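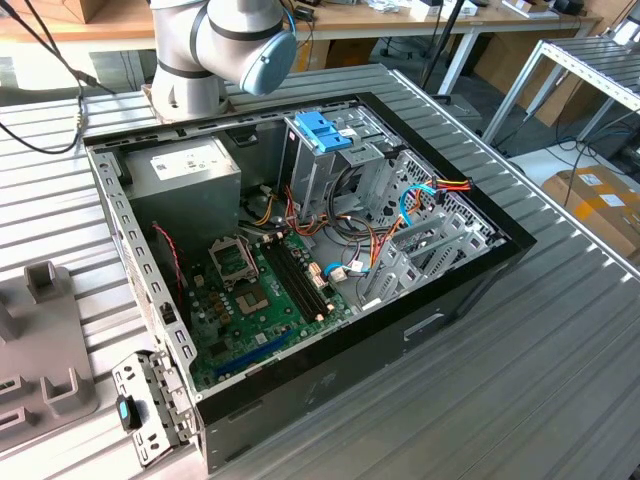

Re: 拆机工位的作业规范,第二稿意见
发件人:Murray Hoani
2022年7月

Ilse 你好,各位好:

第二稿我一口气读完了,比第一稿顺多了,先谢谢你!有几处我想唠叨几句,引文在下面。

> Ilse Sauerland 写道:
> 第4条:机箱侧放、侧板拆下之后,操作员方可让机械臂进入机箱上方。
> 第7条:臂在机箱内移动时,限速 50 毫米/秒;其余区域 268 毫米/秒。
> 第9条:线缆由操作员自行判断是否需要整理。

第4条我没意见,就是“方可”后面最好补一句谁来确认。我们 Plerska 这边是谁拆的侧板谁按确认键,换班了就重新按一遍,嫌麻烦的人也有(比如我),可规矩还是留着好。

第7条,50 我赞成。268 这个数是从哪儿来的呀?我翻了 Stinach 那份旧文件,里面写的是 400,可那是空载、工位四周有围栏的情况,咱们这种敞开的台子照搬肯定不行。要是 268 是你们自己算的,麻烦把算法附在后面,省得审核的时候又来回问。

第9条我是真的不放心。“自行判断”等于没写嘛!电源出来的那一大把红黄橙黑的线,绕着硬盘架拱起来,再加上浅蓝色的 SATA 线横在主板上头,夹爪从上往下走,最容易挂到的就是这些。我建议改成:取内存和主板之前,凡是高出机箱边沿的线一律先拔掉或者压下去;压不下去的,由人工来取。CPU 插座的金属扣架掀着的时候也一样,路径要绕开它,这个第二稿里完全没提。

还有一个小地方:拆下来的支架、小件放哪儿,得有个说法。我的习惯是不许靠在机箱边上,统一进托盘,可 Engelhardt 那边的同事觉得放在手边更快。两种做法都有人用,所以我不坚持,但总得选一个写进去,地上的线怎么走也顺便写一句吧。

附录 B 的检查表有 32 项,我数到一半就想喝咖啡了……能不能分成开工前和换机型时两张?Stollelex 的模板就是这么分的,要的话我发给你。

我十一月之前都在,随时找我。

Murray

回复 4 · 转发 1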